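Madera a la vista: guardar la vajilla de diario fuera del armario

Soportes de tazas, escurreplatos de listones y bandejas con reborde vuelven a la encimera. Repasamos qué conviene medir antes de comprarlos y cómo mantenerlos.

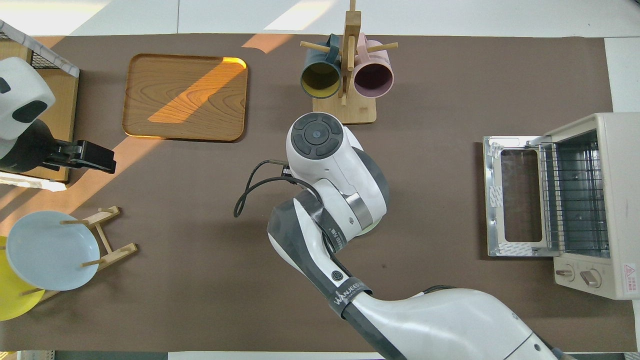 Teodoro Campos
Redactor de equipamiento doméstico

Publicado el 18 de diciembre de 2022

El armario alto de cocina es un mueble poco eficiente para las piezas que se usan varias veces al día. Obliga a abrir una puerta, levantar el brazo por encima del hombro y, con frecuencia, retirar una pieza para llegar a otra. El almacenaje abierto de sobremesa reduce esos movimientos a uno. A cambio, ocupa superficie útil y deja la vajilla expuesta al polvo y a la grasa en suspensión.

Las tazas de dos colores, como la verde azulada con interior mostaza o la rosa pálido con interior malva, se prestan a este sistema: colgadas, muestran a la vez la pared exterior y el esmalte de dentro. El soporte que las sostiene responde a un esquema muy extendido, con base rectangular plana, poste vertical y espigas horizontales. Es un objeto sencillo, pero su comportamiento depende de tres variables que los catálogos rara vez detallan.

La primera es la relación entre la base y el vuelo de las espigas. Una taza colgada desplaza el centro de gravedad hacia su lado. Si solo se ocupa una espiga y la base es estrecha, el conjunto puede volcar con un golpe leve. La segunda es el diámetro de la espiga frente al hueco del asa: las asas pequeñas, pensadas para un solo dedo, no entran en espigas gruesas. La tercera es la unión con el poste. Una espiga pasante encolada resiste mejor que una atornillada en testa, que tiende a aflojarse con el uso.

Bendik Lunde, ebanista del taller Prydderch, fabrica soportes de este tipo y recomienda probarlos cargados de forma asimétrica. «Se cuelga la taza más pesada de la casa en una sola espiga y se empuja el poste con un dedo. Si la base se levanta, falta anchura o falta peso», explica. Su modelo de mesa lleva una base maciza y se vende a 65 euros.

El escurreplatos

Los escurreplatos de listones y espigas verticales plantean otro problema: el agua. La madera tolera bien la humedad intermitente y mal la permanente. Las zonas críticas son los encuentros entre espiga y listón, donde el agua queda retenida por capilaridad, y la cara inferior de los apoyos.

Un plato llano descansa entre dos espigas con poca inclinación. Un plato hondo necesita más separación y suele quedar tumbado hacia atrás, con el interior orientado hacia arriba. En esa posición escurre peor y puede conservar una lámina de agua en el fondo. Conviene, por tanto, comprobar el paso entre espigas con los platos propios antes de decidir. Los fabricantes toman como referencia vajillas de borde fino – las de gres artesanal suelen ser más gruesas.

Si el mueble se va a usar solo para guardar platos ya secos, casi todas estas exigencias desaparecen. Lunde distingue ambos usos en su taller: acabado de aceite duro para los que reciben agua y cera para los de exposición.

La bandeja

La bandeja cuadrada de esquinas redondeadas y reborde elevado funciona como delimitador. Agrupa azucarero, cucharillas o filtros y permite retirar el grupo entero para limpiar debajo. El reborde debe ser lo bastante alto para frenar un bote que se desliza y lo bastante bajo para pasar un paño sin dejar suciedad en el ángulo. Una transición curva entre fondo y pared facilita la tarea.

La veta merece atención. Los dibujos curvos son atractivos y cambian mucho con la luz rasante, pero en una pieza maciza de corte tangencial anuncian más movimiento con los cambios de humedad. Una bandeja ancha y delgada puede alabearse. La comprobación es inmediata: se apoya en una superficie plana y se presionan las esquinas opuestas.

También importa el sitio. Una franja de sol que cae a diario sobre la misma zona altera el tono de la madera de forma desigual. Girar la bandeja un cuarto de vuelta cada cierto tiempo reparte el efecto.

Cestas y superficie de apoyo

Las cestas de malla metálica con marco de madera clara completan el repertorio. Ventilan bien y dejan ver el contenido. Las uniones entre malla y marco acumulan migas y se limpian mejor con brocha seca que con bayeta.

Sobre un tablero blanco, un tapete marrón protege de roces y atenúa el ruido al posar la loza. Debe levantarse con regularidad para que no quede humedad atrapada debajo.

Mantenimiento

Limpieza con paño húmedo bien escurrido y secado inmediato. Nada de lavavajillas. Aceite apto para contacto alimentario cuando la superficie pierda brillo o el agua deje de formar gotas, con lijado previo de grano fino si la fibra se ha levantado. En las espigas, el aceite se aplica en capa delgada – un exceso queda pegajoso y mancha las asas. Los trapos impregnados se extienden al aire libre hasta que secan, ya que algunos aceites pueden inflamarse espontáneamente si el tejido se guarda arrugado.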